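两指夹爪的第二次机会
双臂工作站上的对比测试:指面、腕部走线与控制周期

发布日期:2020年7月17日
栏目:自动化与装备

在Skurkance的试验间里,夹爪的更换记录写在一本横格本上。每换一次,登记指型、夹持力上限、标定偏差和操作者姓名缩写。从2月开始到本文截稿,本子上共有703条有效抓取序列,另有一批因时间戳错位被剔除。负责测试的Rocío Vidal没有把剔除的数据删掉,只在页边画了竖线。

这轮测试要回答的问题范围很窄:在双臂协作取放手工工具的任务中,两款平行夹爪哪一款更适合作为工作站的标准配置。候选产品分别是Cetska和Miranda。前者行程较大,指面为平面橡胶垫;后者行程较小,指面带V形槽,指尖收窄。两者都由同一型号的控制器驱动,腕部接口经转接板统一,手臂本体不变。

选手工工具作为对象有具体考虑。螺丝刀的手柄截面不是标准圆,金属杆与手柄的直径差别大,重心偏向手柄一侧。夹在杆上,工具容易绕指面转动;夹在手柄上,又常受相邻工具和托盘隔板的限制。工具箱本身也是变量:悬臂式托盘展开后各层高度不同,夹爪下探时要避开连杆和盘沿。

测试分为2个阶段。第一阶段为单臂抓取,托盘固定,工具位置在设定范围内随机偏移。第二阶段为双臂协作,一侧手臂稳定箱体或下层隔间的边沿,另一侧从上层托盘取出工具。全部动作由操作者遥操作完成,不使用自动规划,目的是把夹爪差异与算法差异分开。

第一阶段的结果对Cetska有利。行程大意味着接近时的姿态容差大,操作者很少需要二次对位。橡胶垫在手柄上的保持力稳定,提起后的滑移量低于判定阈值。Miranda的V形槽对金属杆的定心效果明显,但在手柄上只形成两条接触线,工具提起后偶有俯仰。

进入第二阶段,次序发生变化。托盘之间的间隙限制了指端外廓,Cetska在靠近内隔板的位置需要先把工具拨开,再行夹取。拨动动作延长了单次周期,也增加了与盘沿接触的次数。Miranda收窄的指尖可以直接插入相邻手柄之间,多数情况下一次完成。Vidal在记录中把两者的差距归为“几何问题,与力无关”。

控制器的设置对结果也有影响。最初两款夹爪都采用位置模式,到位后保持电流恒定。Tullio Sanna负责底层参数,他在第二阶段改用带电流上限的力矩模式,闭合速度分两段:远离目标时较快,接触前降速。改动之后,Cetska的拨动问题没有消除,但误碰造成的工具位移减小。Miranda的变化不大。

“位置模式下,操作者会不自觉地把夹爪关到底,”Sanna说,“手上没有力反馈,只能看画面判断。电流上限等于替他把最后那一段收住。”

画面本身是另一项变量。工作站采用固定机位,视角覆盖双臂和地面工作区。当夹爪位于托盘上方时,前臂和夹爪壳体会遮挡部分工具,右臂一侧尤其明显。测试组比较过腕部相机方案,近距离分辨率较好,但线缆增加,腕部转动时与原有线缆相互牵扯,第二阶段未采用。

走线问题占用的工时超出预期。电缆从腕部引出后需要留出弧段,弧段过短会限制末端旋转,过长则可能垂入工作区,挂住展开的托盘。目前的做法是在夹爪上方让电缆拱起,再沿前臂回到肘部,肘部外侧保留较大的弯曲半径。采用这一走法后,因线缆干涉而中止的序列降到7条。

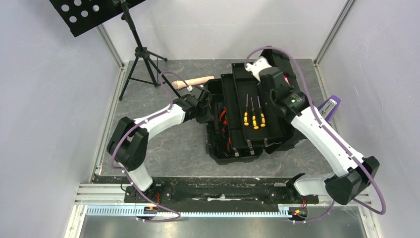

双臂夹爪位于展开的黑色工具箱上方,宽托盘内为三把黄黑手柄螺丝刀,两臂电缆在夹爪上方呈弧形。

工作区的背景布置同样进入测试条件。围板选用浅色,以降低黑色托盘边缘的识别难度。黑色夹爪与黑色箱体重叠时,操作者对指尖深度的判断仍有偏差,Vidal建议在指端加贴浅色标记。Sanna持保留意见,理由是贴片磨损后会改变指面厚度,需要重新标定零位。双方同意先在非接触侧试贴。

数据由Rollitero平台统一存储。每条序列包含关节角、夹爪开度、电机电流和图像,按同一时钟对齐。一段典型的双臂取放序列含3,576个采样点。早期被剔除的序列多出在夹爪开度一项:控制器在模式切换时会短暂停止上报,平台以上一数值填补,造成开度曲线上的假平台。Sanna后来在驱动层增加了状态位,填补值可以单独识别。

就现有结果,测试组给出的配置意见是两臂不对称:负责稳定箱体的一侧安装Cetska,利用其行程和平面指垫夹持边沿;负责取放的一侧安装Miranda。代价是备件种类增加,左右两臂的零位标定文件不能互换。对于只做单臂、开放式托盘取放的用户,Vidal认为Cetska已经够用,没有必要为窄指端付出额外的标定时间。

尚未完成的项目包括指垫寿命和红柄类弯曲工具的抓取。后者手柄带弧度,放在下层隔间时只露出一部分,两款夹爪的接近方向都受箱壁限制。Sanna正在试制一副加长指,长度增加后指端挠度随之上升,电流上限需要重新整定。横格本上为这副指留了新的一页,目前只填了编号和零位偏差。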